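Akum Reaching Study: Frequently Asked Questions

Thank you so much for your interest in our work! We get a lot of friendly mail about the Akum study, and the same handful of questions keep coming up, so we have gathered them on one page.

What were you trying to find out?
Whether a humanoid robot reaches more reliably at an ordinary desk when it combines what its head camera sees with what a small camera near the hand sees. The head view is good for the big picture (where the desk is, where the arm is), while the hand view is close in and often filled with the robot's own hardware.
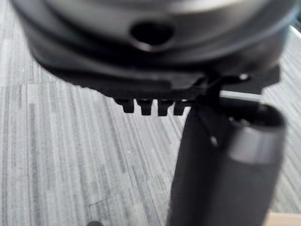 Vumbridge, May 2019
The close views gave us plenty to think about, as you might guess. Dark parts over gray carpet tile are easy enough to pick out, but dark parts overlapping other dark parts are another matter, and our method has to work out where one ends and the next begins.

How many reaches did you record?
We recorded 900 in all. Of those, 302 used the head view alone, 393 used both views, and the rest were calibration runs that we left out of the comparison.

And did the second view help?
It did, and we were very pleased! The gain was mostly in the last stretch before the fingers meet the desk. Farther out, we couldn't find a difference worth reporting, and we say so in the write-up.

Why a plain desk and not a proper test bench?
We wanted edges, corners and office things of the kind people really have. Binders are a favorite of ours, if only for that handy hole in the spine.
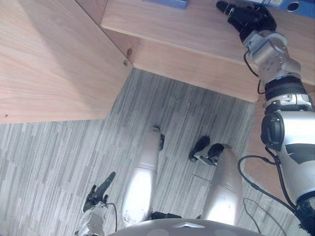

Head view: right hand at the desk, with a blue ring binder close by.

What is the Baláž score in your tables?
It's our own scale from 0 to 7 for how well the planned hand position matches the measured one, with 7 the best. We named it after the hallway where we first sketched it on a whiteboard, and the name stuck.

Will you repeat the study somewhere else?
Yes, at our Jurkberg site in November, with different flooring and (we hope) better lighting.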